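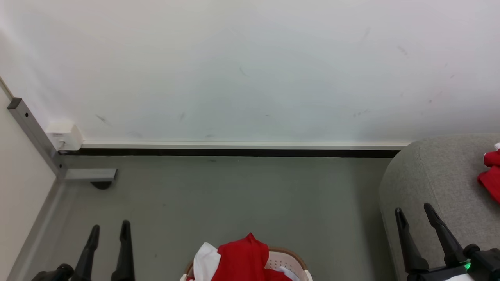 Laundry corner at the Estmont robotics club, both grippers up and the basket between them.

Hi, I'm Bok-nam So, I look after the sign-ups for the club, and these are the things people email me most. I update this page when I get a minute (last time was Monday, March 16, 2020).

Do I need to know how to code?

Nope! A bunch of us showed up knowing nothing. You'll start on the arms, driving them by hand, and pick up the Python later from whoever is sitting closest. I still keep a cheat sheet taped inside my notebook.

Why laundry?

Because cloth is mean. A block stays the shape you left it, but a shirt turns into a new puzzle every time you touch it, and I love that. Our project is called Durkidlow, and the job is to get clothes out of the basket and over onto the gray seat. Folding comes after that. Please don't ask me about folding yet.

Do the clothes matter?

More than I expected. Red and white are easy to tell apart, so that's what we practice with. If you want to donate, plain T-shirts are great, but no zippers or hooks please, they catch on the fingers.

How often do you meet?

Twice a week after school, and there's an extra Saturday before a competition. Each driving turn is 16 minutes and then you swap, even if you're right in the middle of a good one (sorry!!).

Is there a competition?

Yes, the Bovavell Home Robot Day. We're one of 23 teams this year. You get three tries at the task and they keep your best one.

What does it cost?

Joining is free. The club paid $2,499 for parts, all from the bake sales and one very nice grant, so be gentle with the fingers. The tips are skinny and they don't like being pushed into the floor.

Can my little brother come watch?

Sure, as long as he stays behind the tape while the arms are on.

Comments

tessel_8: is the Saturday one open to new people or just the team going to Bovavell?

Bok-nam So: Open to everybody, come by!

mom_of_two_makers: We have a bag of old T-shirts, can I leave it at the front office?

Bok-nam So: Yes please, just write Durkidlow on the bag.

gridlock: 16 minutes is too short, I said what I said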